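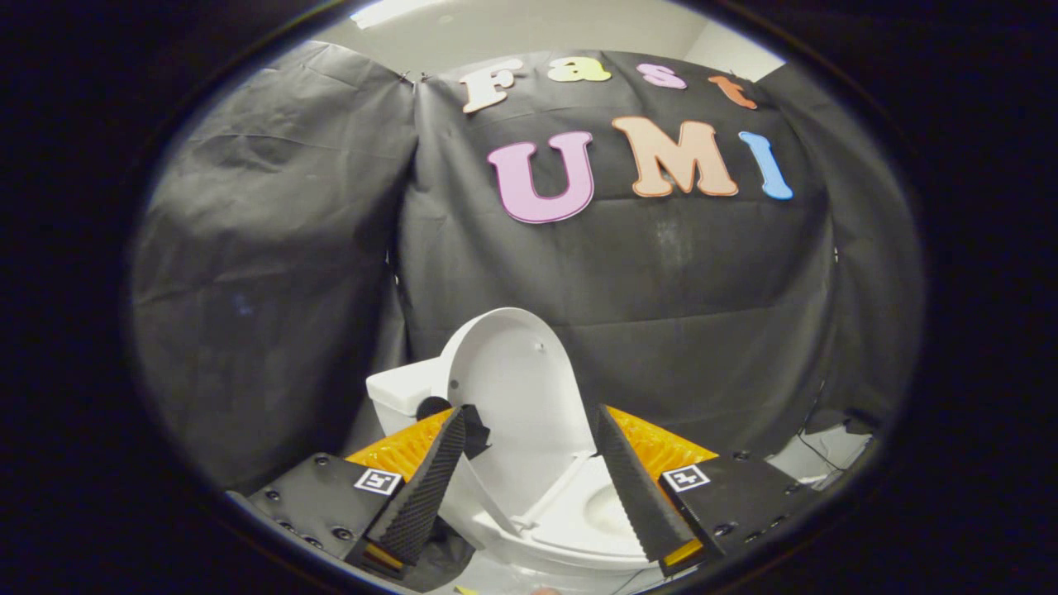 Ninusley Manipulation Group
Minutes of the Methods Meeting
2023-06-25

Present: Obed Aryee (chair), Tove Thygesen (minutes), members of the data and training teams
Apologies: the Partanen liaison

1. Minutes of the previous meeting

The minutes of the May meeting were approved with one correction. Under item 4, "calibration error" should read "calibration drift". Action items from May were closed, except for the storage request, which is carried forward.

2. Hand-held demonstrations, toilet lid task

T. Thygesen reported on the lid-lowering task collected with the hand-held gripper. The set now holds 342 demonstrations that passed screening. A further 65 were rejected. Most rejections came from lost marker tracking on one of the two fingers, which leaves the gripper width undefined for part of the recording. The remainder were rejected for pose jumps in the camera trajectory.

The group discussed whether short gaps in marker tracking should be filled by interpolation. T. Thygesen noted that the width changes slowly during the approach but quickly at contact, and that a filled gap at contact would teach the policy a width the operator never used. O. Aryee proposed that gaps be filled only during the approach phase. This was agreed. Rejected demonstrations will be screened again under the new rule before any more are collected.

3. Effect of a plain background

The training team presented a comparison of two policies. The first was trained only on demonstrations recorded in front of black fabric. The second was trained on a mixed set of the same size, in which half of the demonstrations were recorded in ordinary restrooms at the Horkorora building.

Both policies lowered the lid reliably in front of the fabric. In a restroom absent from both training sets, the fabric-only policy failed in 17 trials, and the mixed policy failed in 2. The failures of the fabric-only policy were nearly all of one type: the fingers closed short of the lid and the arm then held still.

Members raised the following points.

The fabric gives the wide-angle view little to track apart from the fixture itself, any lettering fixed to the cloth and the upper part of the room. Pose estimates may therefore be weaker in that setting, and the comparison may be measuring trajectory quality as well as visual variety. T. Thygesen agreed that the two effects have not been separated.

Lighting also differed between the two sites. The training team will report the exposure settings alongside the results.

O. Aryee asked that the result be described in the draft report as a finding on this task only. A similar comparison on the drawer task has not been run, and the group has no basis for a general statement. Agreed.

4. Collection protocol

The following changes to the protocol were adopted.

Operators will begin each demonstration with the fingers open and clear of the fixture, and will hold that pose briefly before moving.

Both finger markers must be in view at the start and at the end. An operator who sees that a marker is hidden should stop and begin again.

The mapping pass will be recorded again whenever the fabric is moved or rehung - this was left to the operator's judgment until now, and practice has varied.

Approach direction will be varied between demonstrations. The current set leans heavily toward approaches from the front corner.

5. Processing pipeline

The Torner pipeline has been updated to record the reason for each rejection in the session log. Earlier sessions will be processed again so that the logs match. The data team asked that no one rename session folders while this is under way.

6. Other business

Finger pads will be inspected before each session and replaced as needed. The supply request is with purchasing.

Action items

T. Thygesen: screen the rejected demonstrations again under the rule agreed in item 2.
Training team: repeat the comparison in item 3 with trajectory quality matched between the two sets.
O. Aryee: revise the wording of the draft report and circulate it to members.
Data team: update the written protocol and post it at both collection sites.
O. Aryee: follow up on the storage request carried forward from May.

The date of the next meeting will be set by email.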